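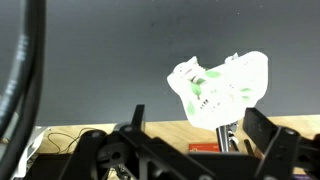
Hojas verdes sobre fondo blanco

Buscar en el sitio Buscar
Última actualización: 30 nov 2025

Que vuelva el segundo mando

El sábado pasado terminé Gostmont por segunda vez, y las dos veces lo he terminado acompañado, en el mismo sofá, con la pantalla partida por la mitad y un cuenco de pipas de por medio. ¡Qué maravilla de juego! Y qué rabia me da tener que celebrarlo como si fuera una rareza de museo, porque hubo un tiempo en que esto era lo normal: llegaba alguien a casa, le dabas el mando malo (siempre había un mando malo, el del botón hundido) y a jugar.

Para quien no lo conozca, Gostmont lo firma Muma, un estudio de 16 personas, y va de dos cartógrafas que suben una montaña que cambia de forma cada noche. Una dibuja y la otra camina. La que camina no ve el mapa y la que dibuja apenas ve el suelo, así que hay que hablar, y hablar mucho. Mi hermana y yo estuvimos discutiendo veinte minutos por un puente que ella juraba haber dibujado y que yo juraba que no existía. Existía, pero lo había puesto en la ladera de al lado. Nos reímos tanto que tuvimos que parar la partida.

Eso no me pasa con los auriculares puestos. Juego en línea muchísimo y lo disfruto, tengo amigos a los que solo veo ahí los jueves por la noche y no los cambiaría por nada, pero el codazo a tiempo, el «dame, dame, que lo hago yo» y el mando que cambia de manos en mitad de un salto solo caben en una habitación. Es otro placer, y creo que lo hemos dejado caer sin pelear demasiado.
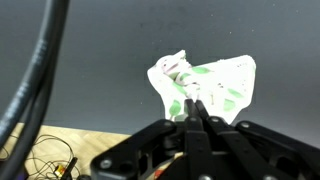 El argumento técnico, que me lo sé

Ya sé lo que se dice. Que dibujar la misma escena desde dos cámaras cuesta mucho, que los mundos de ahora son enormes, que si se hunden los fotogramas la gente se queja (yo me quejo, lo admito). Todo eso es cierto y no pretendo enseñarle a nadie a programar un motor gráfico. Pero de ahí hemos saltado a que ningún juego grande lleve pantalla partida, ni siquiera los que transcurren en una sala, ni los de cartas, ni los de coches con circuitos cerrados. ¿Un juego de tenis sin segundo jugador en casa? ¡De tenis!

Worku, el de los repartidores, lo resolvió con una idea preciosa: cuando los dos jugadores se acercan, la pantalla se funde en una sola, y cuando se separan demasiado, la ciudad se simplifica y los edificios lejanos quedan como dibujados a tiza. Al cabo de un rato ni te fijas. Es más, yo acabé separándome a propósito para ver aparecer la tiza.

Skandwood tiró por otro camino, el de bajar el detalle sin disimulo. Al activar el modo local desaparecen los reflejos del lago, y te lo avisa en una frase del menú. Aceptas y sigues. Puestos a elegir, me quedo con el lago feo y alguien al lado con quien cruzarlo.

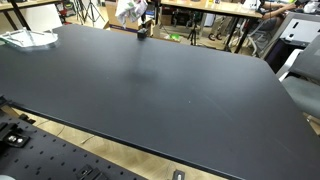
Letay Ayele me escribió después de leer un borrador de esta columna para decirme que idealizo el asunto: que en su casa hay una sola tele, que la hora buena se la disputan cuatro personas y que el juego en línea fue lo que le permitió seguir jugando cuando se mudó lejos de todos sus amigos. Añadía que la pantalla partida de antes, en televisores pequeños, era un suplicio para la vista.

Tiene razón en casi todo, y lo del televisor pequeño lo recuerdo con dolor de cuello incluido. Pero no pido que se quite nada. Pido que se añada una opción al menú, y que cuando un estudio decida no ponerla lo anuncie en la ficha de la tienda con letra legible, que estoy harto de leer «multijugador» y descubrir al llegar a casa que hacen falta dos consolas, dos copias y dos suscripciones para jugar con la persona que tengo a medio metro.

Lo de las copias merece párrafo propio. Etenesh Kumsa lo llama «el peaje del sofá» y me parece una expresión buenísima. Gostmont se compra una vez y juegan dos, y además el segundo jugador puede llevarse su progreso a otra consola. ¡Una vez! Tengo unos 100 juegos en la estantería y en el disco, y los que he prestado, repetido y recomendado a gritos son casi todos de esos.
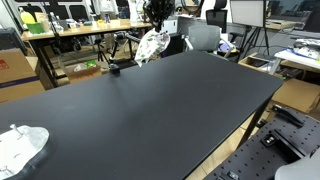 Mesa negra y tela estampada

Me anima ver que este noviembre ha salido más de un juego pequeño con modo local desde el primer día, sin esperar al parche de turno. Muma ha dicho que prepara una expansión de Gostmont para 4, con dos parejas en montañas enfrentadas, y ya estoy mirando de dónde sacar sillas. También me falta un mando. El malo sigue funcionando, con su botón hundido y todo, y ya le he dicho a mi hermana que esta vez le toca a ella.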